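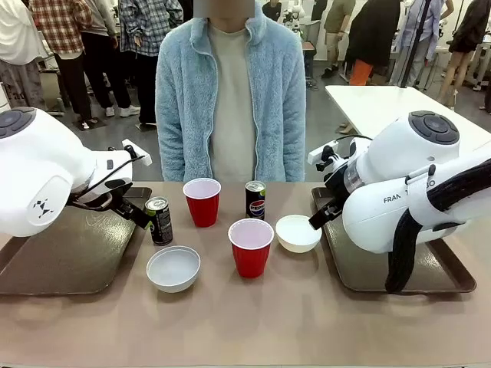
The Priton open day ran to two floors, a coffee line and one question, which I had carried all the way from my own kitchen: can any of these things clear a table yet?

Sort of. The bench that drew me had a pair of arms, a tray under each, and between them the remains of a very modest party: red cups, white bowls, a couple of cans. Anum Rind, who runs the tabling group, told me the job was to get it all onto the trays. She has a teenager who can't do that either, so her standards are realistic.

I watched for two full rounds. The bowls are the hard part, she said, because a two-finger gripper has to commit to a rim, and a rim is not much to commit to. Cups go better. They logged 100 tries the week before and 83 ended with everything on a tray — the rest ended with somebody bending down.

Prakash Kulkarni, my companion for the day, asked when it would do his dishes. Anum said she'd settle for it doing hers, and went to reset the cups by hand, in maybe four seconds.

Upstairs, Kikby had a shelf-stocking demo in room 607, closed for lunch. We got the coffee in the end. I carried both cups back to the counter myself.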